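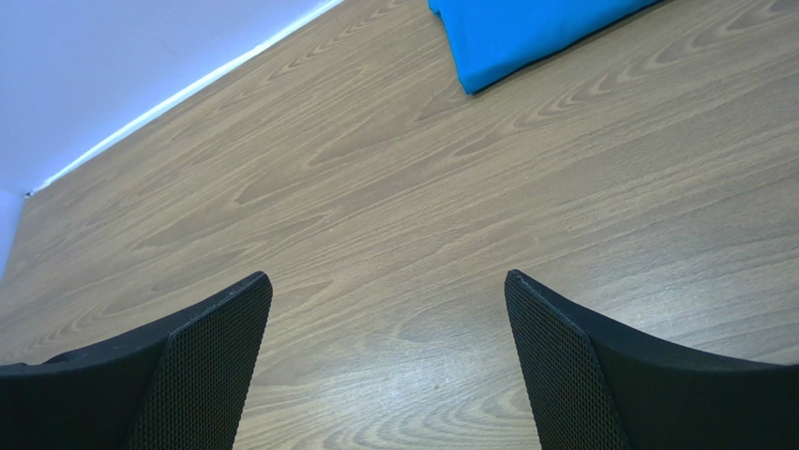

Folding laundry is dull right up until you try teaching it, and then it's the best puzzle in the building! At Flesar's Drustside workshop, Lleucu Hopkin steers the gripper by hand through a fold, saves the run, shakes out the cloth and starts over. Her goal is 500 good examples by June.

"I used to throw away my fumbles," she says. "Now I keep the ones where I recover, and I love those."

A run lasts 60 seconds at most. Between runs she changes the starting spot, sometimes close in, sometimes way out by the wall, so the learning system (they call it Kvaran) meets a bit of everything. Towels come next, then shirts with sleeves.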